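Meet the Fonia Kit

A robot arm is a machine that can bend and reach a little like your own arm. The Fonia kit from Drernden has 2 of them, bolted to one metal rail. Each arm has a gripper with fingers that open and close. 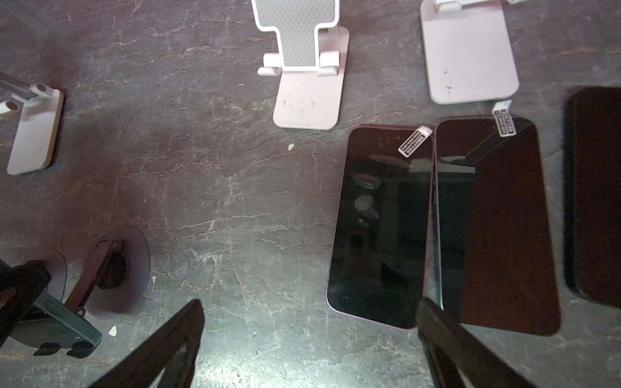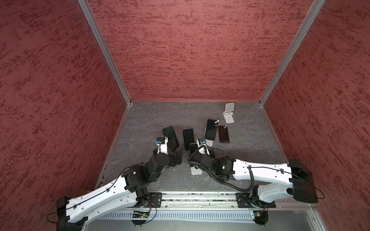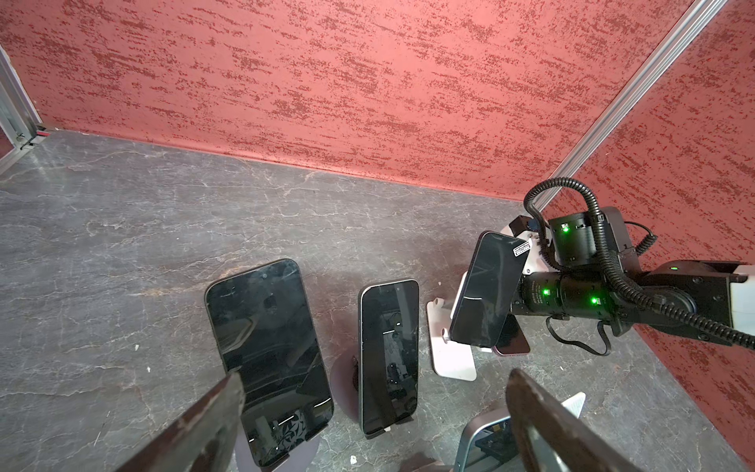

Phones and phone stands on a marbled floor.

Small, flat things are hard for a robot to pick up. You can slide a fingernail under a card - a gripper has no fingernails. So the kit comes with 28 practice jobs, from easy to tricky. Start with the easy ones and let the arms move slowly.

The kit is made for schools and clubs. An adult needs to set it up, and hands stay out while the arms are moving.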